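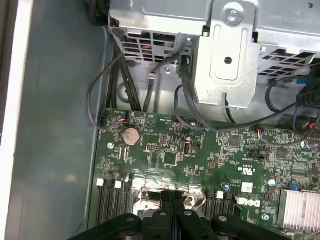 Subject: Re: [refurb-list] arm on the strip-down bench, worth it?

Hello all, and sorry for the silence, I've had this sitting in drafts since February and kept adding bits to it.

On Saturday someone wrote:

> We're a small reuse workshop, mostly office desktops and a few
> old workstations, and our landlord's other business is getting
> rid of a robot arm that we could have cheaply. The idea would be
> to have it do the dull part of strip-down. Half the bench staff
> are keen and the other half think it's the first step to the
> door. I remember somebody from Morus saying on here that you'd
> put one in. Did it take anyone's job? Does it really pull memory
> and cards, or does it just wave about? And what would you have
> done differently? Happy to hear the bad bits.

Yes, that was me, and yes, we still have it! I'll take your questions in the wrong order because the middle one is easiest.

It does a bit more than wave about. Ours is an Onero arm with a plain two-finger gripper and a small camera on the wrist, and it works on desktops with the side already off, laid flat. When it's having a good day it'll take out coin cells, open memory latches and lift the sticks straight up into the tray. It likes anything with a clear edge to get hold of and a straight way out. Dell office towers suit it nicely, mainly because we get them by the pallet from the same few offices and it sees the same board over and over.

Cables are where it all goes wrong. You know what the inside of one of those looks like, there's always a fat bundle coming down from under the drive cage and some thin little lead looping out in front of exactly the thing you want. A person shoves it aside with a knuckle without thinking. The arm stops and asks for help, or (early on) didn't stop, and we lost a couple of board headers that way before we got the force limit down. So now somebody does a cable pass first, tying things back or unplugging them, and then the case goes under the arm. I'd say that pass is the real job now. It's also the bit our manager hadn't put in the plan at all, so fight for time for it at the start.

We don't let it near CPU sockets beyond lifting the lever, by the way. Pins. You only need to hear that noise once.

Numbers, since somebody will ask. The target for the first stretch was 3,000 machines through strip-down and we did 2,851, which the people upstairs were glum about and the bench was rather proud of, given how much of it was spent fiddling. Of those, 568 came off the arm's bench and were finished by hand because it had given up partway. I thought that was dreadful. The people who sold us the software (it's called Nusomance, I didn't pick it) thought it was quite good. Make of that what you like.

Now the jobs. There were 8 of us on strip-down before and there are 8 now, but I don't want to make that sound rosier than it is. Two people who left weren't pushed, they'd been planning to go, and their replacements came in on different contracts, as "cell operators", on slightly less to start with. We kicked up a fuss and it was put right, but it took ages and it soured things. If I could go back I'd get the job titles and the pay grades agreed in writing before the thing was even bolted down. Please do that. It costs you a dull meeting.

What changed most for me was the rhythm. I used to do a case from start to finish, in my own order, radio on, and there was a nice feeling to a clean empty shell at the end of it. For the first month with the arm I was doing half a case and handing it over, then getting a different half back with a yellow flag on it saying it couldn't find a latch. I hated it! You end up tidying for a machine. One of the older hands said it was like having a very careful work-experience lad who can't be told off, and I did laugh, but I was also going home in a mood.

We changed two things and it got a lot better. First, whoever does the cable pass on a case also gets that same case back if the arm gives up, so you see your own work and you learn what trips it. Second, we swap round at dinner time, mornings on the arm side and afternoons on testing or the other way about, so nobody is stuck feeding it all day. My wrists are far better than they were. I'd had trouble for years with the stiff memory latches, the ones where you're pressing down with both thumbs in a gap made for a child's hand, and that's almost gone. I'd have taken the arm for that alone, if I'm being fair to it.

It has also made us slower to bin things, which I didn't expect. Because the wrist camera takes a look at every board before it starts, we've got a record of what came in, and when a customer says there was more memory in a machine than we reported, we can check. The flip side is that management can check as well. There was a nasty couple of weeks where the logs were being used to see who was quick and who wasn't. We asked for a rule that the logs are for machines and parts and never for people, and we got it, and it's pinned up next to the kettle. Worth asking for early, before anyone has got used to having a peek.

Bad bits, as requested:

The noise. It isn't loud but it's constant, a sort of whine, and the radio lost.

Mixed pallets. If you get a bit of everything, small form factor and towers and home builds all jumbled, I don't think it'll earn its keep. We send all of those to the hand bench and have done from day one. Our other site at Na has mostly mixed stuff, and they had a go with the arm on loan and sent it back.

Dust. Blow the cases out before they go under, or the camera gets confused and so will you.

Secondhand arms. Check who still does the spares before you say yes to your landlord, and find out what the guarding is going to cost. Ours cost more than I'd have believed for what is basically a fence.

As for your half who think it's the first step to the door, I wouldn't try to talk them round. They might be right, it depends on your gaffer and not on the arm. I'd get them in the room when you choose what it does, though – our grumpiest bench hand picked coin cells as the first task, and it was a much better choice than the one in the sales slides.

If you want to come and have a nosey at ours you'd be welcome, any weekday except delivery day. Bring one of your own cases, ideally a really horrible one, and we'll see how far it gets.

Cheers,
Strip-down bench, Morus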